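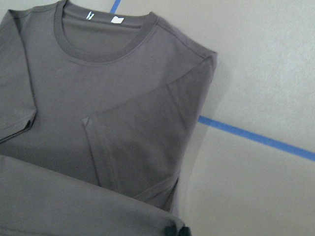 Care of Woodwind Instruments at Home
Netside Community Music Program, Drurkcombe

Students who borrow a clarinet, oboe or flute from the program are responsible for its daily care. The following advice applies to all borrowed instruments and may be used for privately owned ones.

After playing
Take the mouthpiece off first and remove the reed. Wipe the reed with a soft cloth and return it to its holder, flat side down. Draw the swab through each joint from the wide end, two or three times. If the swab sticks, do not pull harder - bring the instrument to the office and it will be freed there.

Mouthpieces
Wash once a week in cool or lukewarm water with a drop of dish soap. Hot water discolors hard rubber. Keep the cork out of the water.

Cork grease
Use a very small amount, and only when a joint is stiff. Wipe off old grease before adding more.

Sticky pads
Place a sheet of cigarette paper under the pad, close the key lightly for 5 seconds, then open it and lift the paper away. Repeat with a clean sheet. Powder should not be used.

Storage
Room humidity between 40 and 68 percent is suitable for wooden instruments. Cases should not be left in a parked car, on a radiator or against an outside wall in winter. Sheet music is to be carried separately, as pressure on the lid can bend the keys.

Repairs
Loose screws, cracks and torn pads should be reported to Ratree Chantharasri at the instrument desk, Room 563. Students should not attempt to glue or bend any part. All borrowed instruments are to be handed in for inspection each September, with the case and swab.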